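Ticket 318: Handle detector scores drop on breakfast machine
Project: Trurent / lid-opening benchmark
Status: resolved, retest pending
Opened: 6 November 2024

Symptom: the grasp proposer returns the saucepan handle when the prompt asks for the griddle handle. 50 of 100 trials failed this way on the side view. The front view is not affected.

Checked camera extrinsics against the Botcombe board. Within tolerance. Reran with the July weights and got the same result, so the fine-tune is not the source.
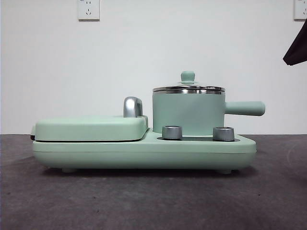
Fixed camera, side view. Griddle lid closed, chrome handle left of the saucepan.

Cause: the proposer ranks candidates by visible length before it applies the part label. From the side, the green pan handle sticks out past the base and wins. The chrome handle is short and curved, and its highlights split the mask in two. Both pieces fell under the minimum area.

Fix: part label now applied before ranking. Mask fragments closer than 10 pixels are merged. Change is on the Alaoui branch, not yet in main.

Still open: the pan lid knob gets a low score under either ordering. Moved to its own ticket.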